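搜索本版 请输入关键词 搜索
打印本页 用电子邮件发送

主题：T恤胸前的大字，到底怎么洗才不裂？

jiahui_l 发表：
各位好。我的中文不是母语，如果有写错的地方请原谅。我想请教关于印字T恤的洗涤问题。我有一件黑色T恤，胸前印的是白色的字，我买了以后只穿了一个夏天，字的边上已经开始有细细的裂纹。我一直用60度的水洗，和毛巾放在一起。我妈妈说60度才干净，但是我现在怀疑这个温度对印字不好。请问大家平时用多少度？要不要用手洗？

老棉花 回复：
60度太高了。印字最怕热，冷水就行，翻过来洗。毛巾也别一起放，毛巾粗，会磨。

Wike 回复：
不同意楼上。我的T恤都用60度，穿了好几年，字还在。裂不裂要看印的时候怎么印的，便宜的胶浆，你用冷水也裂。楼主那件是在哪里买的？

jiahui_l 回复：
谢谢两位。是在Drolungate买的，就是火车站后面那个市场，价钱是75块。我不知道这算便宜还是不便宜。标签上的字我看不太懂，只看到成分写着棉65%，其余是涤纶。

老棉花 回复：
65的棉，那就是混纺。混纺的料子印胶浆，拉一拉就容易裂，你洗完晾的时候是不是挂着晾？湿的时候很重，领口也会变形。

jiahui_l 回复：
是的，我用衣架挂着晾。领口确实有一点变大了。我以为这是因为我穿的时候拉得太用力。

我把自己学到的东西整理在下面，请Liao老师看看有没有不对的。以前她在这个版写过一篇关于深色衣服的文章，我读了三遍，对我帮助很大。 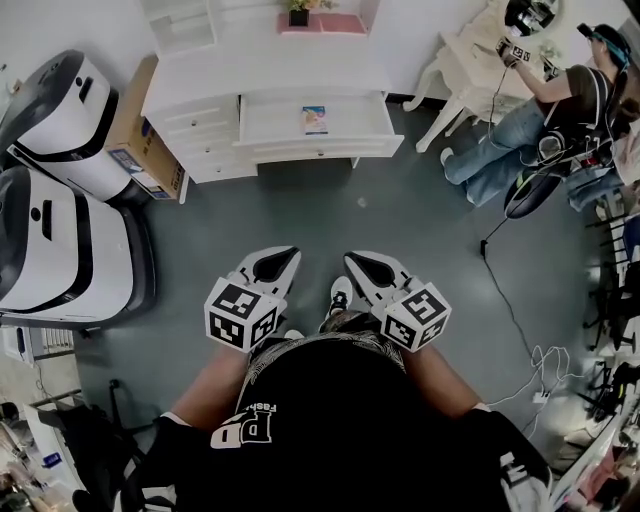

Jiahui Liao
本版版主，洗衣与织物栏目撰稿人

图里这种黑底的T恤，胸前是大的白色字母，旁边还有小的白字，领口有灰白花纹的边。这一类衣服我收到的提问最多，所以我借楼主的问题一起回答，写得比较长，请大家耐心。

第一，关于温度。我建议30度以下。Wike先生说60度没有问题，我相信他自己的衣服是这样，但是他没有说是哪一种印法。水浆印在布里面，摸上去是软的，可以承受比较高的温度。胶浆浮在布的上面，摸上去有一层皮，这一种遇到热会变软，再经过甩干，就容易出现裂纹。大字的面积大，裂得比小字更明显。

第二，关于翻面。请一定翻过来洗。黑色的布，正面摩擦多了会发白，白字旁边一圈看起来就旧了。

第三，关于洗衣粉。我自己用Planen的深色专用液体，别的牌子也可以，只要没有漂白成分。有人问过我Wanano的增白粉能不能让白字更白，请不要这样做，黑色会先受害。

第四，关于晾干。楼主请改成平放，或者从下摆夹住倒过来挂，这样重量不会都在领口上。带花边的领口特别要注意，因为花边和衣身往往不是同一种布，缩水不一样，会起波浪。

最后，已经裂开的字没有办法恢复。垫一张烘焙纸，用熨斗低温从上面压几秒，可以让翘起来的边贴回去一些，但是过一段时间还会再翘。

Wike 回复：
版主说得有道理，不过我还是保留意见。30度洗不掉汗味，夏天我试过，晾干了还是有味道。难道为了几个字母，每天穿有味道的衣服？

Jiahui Liao 回复：
汗味可以先用冷水加一点白醋泡半个小时，然后再洗。我说的是印字的T恤，内衣和毛巾您继续用60度，我没有意见。

小满 回复：
白醋加一。不过别泡太久，我泡过一个晚上，领口的颜色跑到白边上去了。

老棉花 回复：
醋不会让颜色跑，是你那件本来就掉色。

小满 回复：
那别的黑衣服怎么没事？同一盆泡的。

jiahui_l 回复：
非常感谢大家，特别感谢版主写这么长的回答。今天我用30度洗了，翻面，平放在毛巾上面晾。还有一个小问题：烘焙纸是光滑的一面向下，还是向上？我家里的两面摸起来不一样。

Jiahui Liao 回复：
光滑的一面向着字。熨斗不要开蒸汽。

打印本页 用电子邮件发送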